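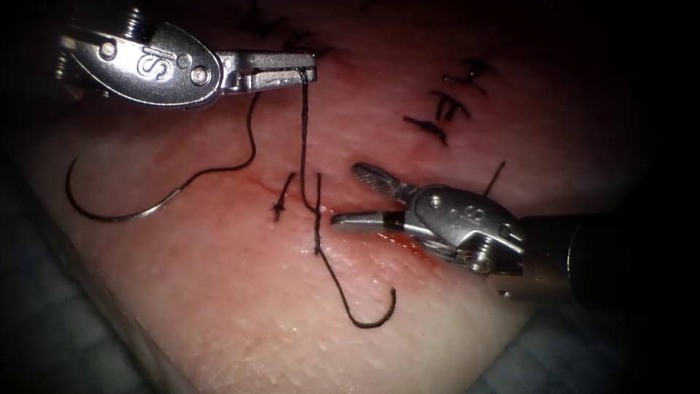
Pejman Heydari wrote in under the last post to tell me that a coat should never be judged by its sleeves, and that I had been unfair to the Clulamer fall line on exactly those grounds. I have thought it over. I was judging the sleeves by the sleeves. They go past the fingertips, and I need my fingers to pay for the coat.

Still, he got me to go back and look at the whole collection again, so I suppose he wins. The color is good. There's a brown in there somewhere between gravy and a nice old suitcase, and the short jacket in it would look great on anyone with a waist and no plans to sit down. I tried it at the Ellery store with my own jeans and felt, for a minute, like a person who owns a steamer.

Then I looked at the tag. 1423 dollars. I put it back on the hanger very gently, the way you'd hand back someone else's baby. 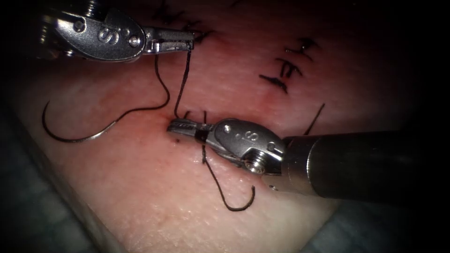 The long version of the same coat goes for 2000, and for the extra money you get more coat, plus a belt with nothing to hold it up. No loops! I walked one lap of the fitting area and the belt was around my knees. The woman on the next stool said it was meant to be worn "undone," and I said mine was getting there by itself.

What I did like, and didn't expect to, was the Vullik knitwear across the aisle. Plain crew necks, a decent weight, cuffs that stop at the wrist like cuffs used to. The green one with the fat rib at the hem is the best sweater I've tried on since last November, when I talked myself out of a very similar one and then thought about it all winter. It looks right with a slip skirt and it looks right with the trousers I wear when I've given up. I bought it. Pejman, you may have the sleeves.
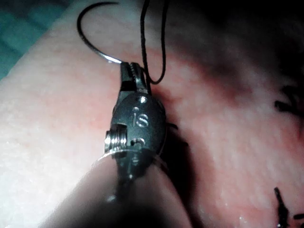 What I'm wearing it with

Mostly the gray Astby skirt, the pleated one that sheds a button every season. I've tried it with boots (good), with loafers (very good, slightly librarian) and with the silver flats everyone has this year, where I looked like I was on my way to be someone's aunt in a play. Tucked in at the front only. I know, I know, but the hem is too thick to go in all the way round and leaving it out turns me into a rectangle.

I'll try it over a collared shirt next, if I can find one that's been ironed.

Home Outfits Shopping Complaints About

Recent posts
The tights situation
Three ways to wear a scarf you regret
Loafers, again
Is it a dress or is it a long shirt
Clulamer for fall: a word about sleeves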